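Section 4. Recording Your First Episodes in Simulation

Now for the fun part! By this point Irngate is installed, both arms answer to the hand controllers, and you have a task file loaded. In this section you will record a short set of episodes for the Guvudell tabletop task, the same one our own team starts every new policy with.

Before you start

Open the Lutetti scene browser and pick "box_to_shelf". Check that the episode counter in the top bar reads zero. If it doesn't, you are about to add to an older set, so choose File > New Set first.

4.1 Record an episode

1. Press Reset. The objects get a fresh layout every time, and the variety is great for training.

2. Switch to the wrist view you plan to train on and open the gripper all the way.

3. Press Record, then move the arm over the cardboard box. Take your time on the approach.

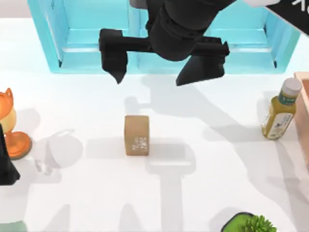 Figure 4-1. Gripper open above the table, with the box between the trophy and the bottle.

4. Lower the arm until the fingers are on either side of the box. Close them gently and lift.

5. Carry the box to either compartment of the blue shelf, set it down, and open the fingers.

6. Back the arm away and press Stop. Press K to keep the episode or D to discard it.

Note: An episode can be up to 60 seconds long. Recording stops by itself at the limit, and you will be asked to keep or discard as usual.

Caution: Discarded episodes are erased right away. There is no undo.

4.2 What to keep

Keep episodes where you fumbled and recovered. A missed grasp followed by a second try is wonderful material, and the policy learns a lot from it! Discard anything where the box ends up off the table or where you bumped the shelf hard enough to move it.

Try to mix up your approach angles too. Edem Bawa recorded our Orlandini starter set (1386 episodes, all by hand) and changed direction every few resets. You can load it from the Samples menu and replay any episode at half speed.

4.3 How many you need

Aim for 200 kept episodes before your first training run. You can train on fewer, and it's a good way to check that your files load, but expect shaky grasps.

Caution: Do not change the wrist view or the frame rate partway through a set. Irngate will refuse to merge the episodes (error 209), and you will need to start a new set.

When the counter reaches your target, choose Set > Close and go on to Section 5, Checking and Exporting.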